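I've had the Kinuvo two-arm kit since December, and a few people have asked if it's worth the money. I bought it from Revano for $3,146, which got me both arms, the rail, the cables and a year of their software.

Setup took most of an evening. The guide is 17 pages and skips the part where you assign motor IDs, so I ended up emailing Jocelyn Fehr at Revano support. She wrote back by the next morning with the missing steps. 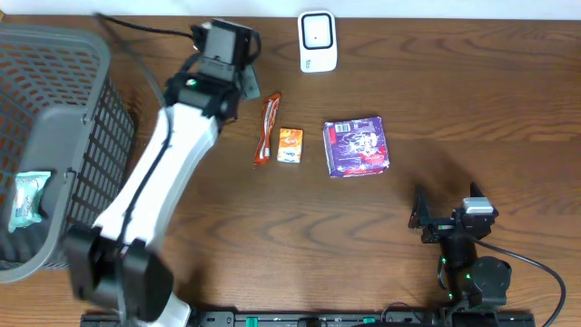

My test job is tidying snacks into a basket. I wanted something dull that I could repeat a lot, with packages that don't all behave the same way. A crinkled wrapper, like the pale green one in the basket, folds differently every time you grab it. The candy bar is slim and glossy and needs a careful approach. The little orange box is the easy one. I recorded 40 runs by hand before training anything, and I'd do more next time.

The white arm has the longer reach and gets most of the basket work. I use the black one on the right side of the table. It's slower, but I trust it more with boxes.

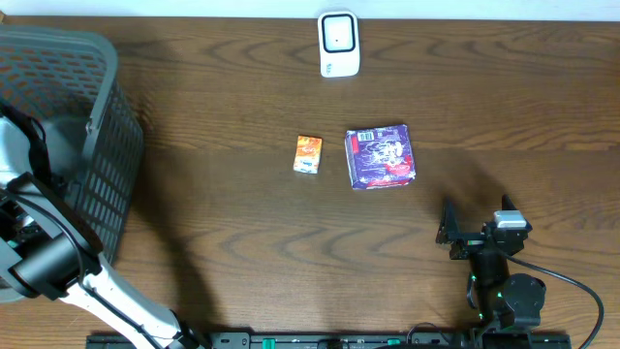
**Grippers**

The black arm's jaws open wide, and I line them up by eye before each run. The square purple package is still the hardest item I have, being about twice as wide as the orange box. My friend Dezső Farkas suggested rubber pads, and I've ordered a set.

**Software**

Fine once it's installed. It crashed twice in the first week and not again after the update.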